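Sixty-two Blacks: Color Matching at Filum

Interview by Harvey Robichaud

The color laboratory at Filum is a single long room with gray walls, gray counters and a light booth at one end. The walls are neutral so that nothing in the room throws a tint onto a sample. Nathalie Vachon has run the lab for nine years. Before that she worked on the extrusion floor in the same building, making the pellets that her lab now signs off.

Filum makes masterbatch, the concentrated pigment in a carrier resin that molders blend into natural plastic to color it. The customer feeds in a few percent of concentrate, the screw of the molding machine mixes it, and a colored part comes out. Much of what Filum ships is black. I asked Vachon how many blacks the company keeps in its active library.

"Sixty-two," she said. "There were more. We went through the list two years ago and merged the ones we couldn't tell apart on the instrument or by eye. Some customers weren't happy to lose their own number, so on paper a few of them still have it. The recipe behind it is shared."

The differences between the 62 start with the carbon black. Primary particle size is the main variable. Fine grades absorb more light and look deeper, with a blue undertone when viewed directly. Coarse grades look grayer and browner and are easier to disperse. Fine grades also cost more and tend to form clumps, which show up on a molded surface as specks or small bumps.

"People ask for the deepest black and then put it in a part with a heavy texture," Vachon said. "The texture scatters light off the surface before the pigment has any say in it. You've paid for depth and you can't see it. I'd use a mid-range furnace black for that and spend the difference on dispersion."

She keeps a drawer of plaques molded from a single lot of pellets in a stepped tool. The tool has a polished band, a fine matte band and a coarse one. Laid on the counter, the three bands look like three materials. Measured with the surface reflection included, they agree closely. Measured with it excluded, they separate.

"That plaque settles a lot of arguments," she said. "The buyer says the color is off. I measure with specular included and the pigment loading is where it should be. Then I measure gloss at 60 degrees and there's the problem. The tool has worn, or somebody blasted it again with different media, or the mold temperature has dropped. More pigment won't fix any of those."

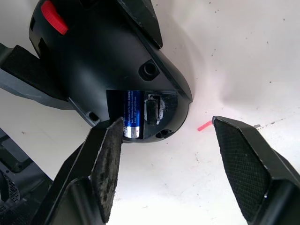

Matte black housing with a red ribbed knob.

Curved parts are harder to judge than plaques. A flat plaque in a booth can be tilted until the highlight is out of the way, and two people standing side by side will see much the same thing. On a rounded housing the highlight is always somewhere, and it moves when the viewer moves. Vachon's practice is to approve the color on flat plaques and the appearance on molded parts, on separate forms with separate signatures. She does not accept a part as a color standard.

"Parts get handled. They pick up skin oil, they get rubbed in a desk drawer, and two years later somebody mails one to me and says match this. Match what? The part as it was, or the part after two years in the drawer?"

Accent colors take up more of the lab's time than their volume would suggest. Reds for knobs, buttons and switches are the usual case. A saturated red needs a clean organic pigment, and those pigments have limits on heat. Polypropylene runs cool enough for most of them. Nylon does not, and it is chemically hard on several pigments that would otherwise survive the temperature.

The example she gave was a job for Durán, a molder of small appliance components. The drawing called for one red across two parts, a polypropylene cover and a glass-filled nylon lever. The glass fiber adds its own haze and the base resin is slightly yellow. After four rounds the lab had a match under daylight that came apart under the warm white lamps used in most stores.

"That's metamerism, and with two different pigment sets you are going to have some of it," Vachon said. "We wrote down how much, under which lamp, and asked them to agree to that number. They wanted zero. I said I could give them zero if they made both parts out of the same resin."

Durán changed the cover to nylon. The recipe is still running as number 3932.

Arūnas Sepp, who looks after the lab's instruments and most of its molding, joined us for part of the morning. He was making plaques on a small injection press and discarding the first shots of each run. I asked how many he throws away. He said it depends on the color that came before. Going from yellow to black takes very few. Going from black to anything pale means pulling the screw and cleaning it by hand, so he schedules the week from light to dark and refuses to be talked out of it.

For opacity checks Sepp weighs out 50 grams of pellets per sample, presses them into film at a fixed thickness, and reads the film over a card that is half black and half white. If the two readings differ by more than the agreed amount, the part will show whatever is behind it when the wall is thin. Black rarely fails. Reds and yellows fail often, particularly where a designer has thinned the wall to save weight after the color was approved.

"Wall thickness ought to be on the request form, and it is," he said. "It's the box that comes back blank."

The other box that comes back blank is the light source. Filum's default is daylight first, store fluorescent second and a warm lamp third. A customer who wants a different order can have it, but it has to be stated before matching begins. Vachon showed me an inquiry from that morning which gave the color as "black, like the last one." The customer had bought five blacks.
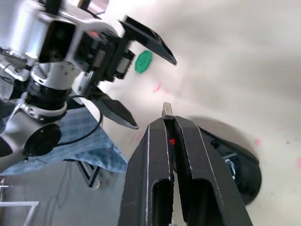

How long should a molded plaque rest before its color is measured?

Leave it overnight at room temperature if the schedule allows, and at least until it has fully cooled if it doesn't. Reds, oranges and yellows shift visibly with temperature and read darker or duller when warm. Black shifts very little, but the same rule is applied to it so that the records stay comparable.

Dispersion is the subject Vachon returned to most often. A good recipe can be ruined by a screw that does not mix well, and a molder with a short, worn screw will see streaks from a concentrate that runs clean elsewhere. The lab has two checks. In the first, the compound is pushed through a fine screen and the rise in pressure is logged. A steep rise means undispersed particles are blocking the mesh. In the second, a thin section is cut and examined under a microscope at low power.

The company changed its dispersing aid last June, when the previous wax was withdrawn by its maker. The replacement is sold under the name Zelov. Vachon ran it in parallel with the old stock for as long as the old stock lasted. Pressure rise was a little lower with the new material. Gloss on polished tools was also slightly lower, and she does not yet know the reason. For the moment, recipes that go into high-gloss parts carry a reduced dose.

I asked whether recycled resin had changed the work. It has, she said, mostly for gray and off-white. A recycled base arrives with a color of its own, and that color drifts from lot to lot. Dark shades hide the drift, so a good share of recycled material ends up black.

Carbon black brings a separate difficulty at the other end. Many sorting lines identify plastics by near-infrared reflection, and carbon black absorbs that light so strongly that the sensor gets nothing back. The part goes to residue. Filum has a group of blacks made without carbon, built up from mixed dark pigments that let the infrared through. They cost more, their depth is only fair, and under a warm lamp the older ones look purple.

"The newer ones are better," Vachon said. "Side by side with a furnace black you can still pick it out. On its own, on a matte part, I doubt most people would. We have Aaliyah Arsenault working on a version for ABS at the moment. The polypropylene one is released."

The light booth was in use by then. Isabelle Grewal, the second shift's color approver, was comparing three chips against a standard, turning the whole set under each lamp and writing the result before moving to the next. Approvers at Filum retake a hue-ordering test every year, and anyone who scores below the limit comes off the rota until a retest. Grewal said fatigue matters more than eyesight, and she does her reds early in the shift.

Standards are kept in foil pouches inside a closed cabinet and replaced on a fixed schedule. A working standard is used for daily comparison, and the master comes out only to check the working one. The instrument is a Surner benchtop sphere, calibrated at the start of each shift on a white tile and a light trap. Sepp logs the tile reading by hand in a bound book as well as on the computer. The book goes back to the lab's first instrument, and the early pages are in pencil.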